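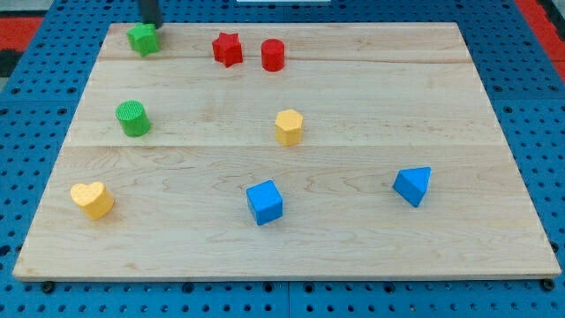

Week 5: Endorsements, Defections and the Art of the Grudge

Read the Zirnine packet before section. It is short, and the footnotes are where most of the fighting happens.

Last week we looked at how parties pick candidates on paper. This week is how they do it in practice, using the governor's primary in Zirnine, a made-for-teaching mess if there ever was one. Quick recap for those who were "sick":

The sitting governor, in his final term, promised the ticket to his deputy. He also promised it to the mayor of Bustow. Both promises were made at the same dinner, at different tables. The deputy won the delegate vote 3,449 to 2,783, and the mayor left the party before the hall had been swept.

Terms you need

Endorsement: a public statement of support. Costs the giver little and is usually worth about that much, with exceptions we will get to.

Anti-endorsement: a public promise never to support someone. Voters remember these better. So do reporters, who keep them on file.

Defection: leaving one party for another. The defector always says the party left first.

Godfather: a former officeholder who controls access to delegates or money. Never uses the word himself.

What an endorsement does

The older reading treats it as a signal to voters. A voter who knows nothing about the deputy knows something about the governor, and borrows the opinion. The newer reading says the real audience is other politicians, who want to know which way to jump. In Zirnine the second reading fits better. The governor's statement came out in July, and within days the Nieto district chairs had all discovered a lifelong admiration for the deputy.

Watch for the Rakby problem. In Rakby the governor's backing hurt the deputy, who lost the district by 318 votes. The packet blames the unfinished bridge. I would also look at the land tax, but I have been saying that for years and the packet's authors have so far held firm.

For section

Bring one page on this: was the mayor's defection a threat that failed or a plan that worked? Pick one. "A bit of both" was a popular answer last year and did not do well.

Also reread the delegate rules, section 5, on proxies. Somebody will claim in discussion that proxies were banned. They were discouraged, and you should be able to say what the difference was worth.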